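Filex Equipment > Teardown and Rework > Bundis Bench Cell

Bundis Bench Cell
Item 2380
Status: available to order, demo slots open

Arm, two-finger gripper, table, controller, starter software. For desktop PC teardown, parts recovery, light rework. Goes in a normal workshop, next to the benches you already have.

Page updated June 24, 2020, after the open day at our Dotthorpe shop. Lots of questions from that, so most of this page is now answers. Old spec text is further down, still good.

Open day, quick version

We ran the cell on standard desktop towers, the kind that refurbishers get by the pallet. Cover off, case on its side, board facing up. A person does the cover and the cooler. The arm does the inside work after that: go to a position, check it, close on the part, lift, put it down. Visitors could pick the next part from the list on the controller and most did. Memory and drives were the popular choices. Somebody always wants the processor.

Sessions were 25 minutes each, which was too short. Next time longer, with fewer people per group. The first group spent nearly all of theirs asking about cables and we never got to the drives at all.

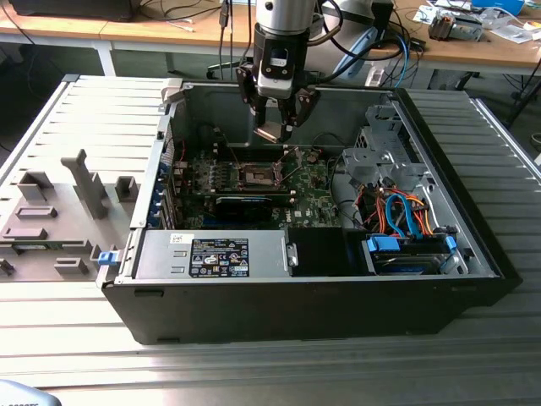
Cables are the hard part, so let's get that out of the way. The cell does not unplug everything for you. Power leads with a latch are slow and SATA plugs are worse if someone has tucked them under the drive cage. Our advice to anyone planning a line: one person at the front pulling the connectors, cell behind them. Several visitors told us they do it in that order by hand anyway.

Second most asked – can it handle different case layouts. Yes, with setup. Each layout needs a teach file, meaning you walk the arm through the positions once and save them. Figure on some 15 positions for a plain office tower. Small form factor cases take fewer but they are tighter to get the fingers into. If you get the same model by the truckload this is the machine for you. If every box is a different brand, talk to us first, before ordering please.

What comes with it

Arm on overhead mount, cables dressed
Two-finger gripper with standard fingers
Camera module at the wrist, cabled
Aluminum table, slotted, takes common T-nuts
Controller and stop button
Aryee finger kit, narrow tips (see below)
Starter teach files for two desktop layouts
Printed manual. PDF on request

Not included: fixtures for your own cases, bins, workbench, PC for the log files. Any recent PC will do.

Aryee finger kit

Used to be an extra, now in the box. Narrow black tips for working between slots and close to the socket frame. Swap is two screws a side. Do the zero check afterwards, every time, the controller will ask for it and there is a skip button that you should leave alone. At the open day we did one swap with people watching and yes it took longer than it says in the manual. Cold screws. Spare tips are sold in pairs.
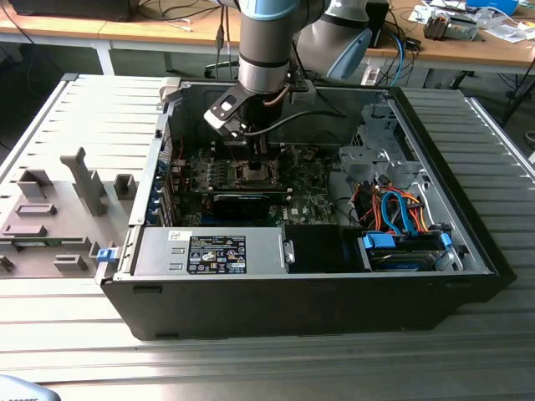
Bundis cell at Dotthorpe. Gripper above the motherboard, CPU socket empty, hard drive in its cage at right.

About processors

The socket lever and frame are opened by hand in the current software. Arm can lift the chip straight up after that. Pins in the socket are easy to ruin, and a bent pin means the board is scrap, so the default speed over the socket is very low and we recieve complaints about it regularly. You can raise it. We would rather you didn't until you have a week of runs behind you.

Chips go in trays with foam, bring your own trays if you have a size you like. Ours hold 41 and fit the table slots with the clips supplied.

Expansion cards

Fine if the bracket latch is already open. Long graphics cards want a second hold point and the two-finger gripper only gives you one, so those are a maybe. We tried a heavy one for a visitor who brought his own and stopped before the lift. Short cards no trouble.

Space and power

Ordinary wall outlet. Leave room behind the table for the arm to swing and for the cable loop, people forget the cable loop. A workbench right behind is OK as long as nothing tall stands on the near side of it. Chair well clear. Floor should be level and the table feet adjust a little, not a lot.

Noise: low. You can talk next to it, which the open day groups proved.

Safety

Guarding depends on your site and your own risk assessment, we don't sell a one-size fence. Slow mode is on by default for teaching. Keep the side panel screws out of the work area, they roll into the table slots and then you're fishing for them.

Tower power supplies: unplug from the wall and leave to stand before they go on the table. Do not open the supply unit itself. The cell is not set up for it and neither is the warranty.

Demos

Next open day is planned for October, same shop. Before that, single visits by appointment. Bring a case or two of the kind you really process, cover screws still in if possible so we see the whole job. Tell us the model ahead and we will try to have a teach file ready when you get there.

Price on quote. Lead time on quote too, it moves around. Delivery and first setup are inlcuded for sites near Dotthorpe, everybody else ask.

Related: Aryee finger kit spares / Chip trays / T-nut packs / Teach file service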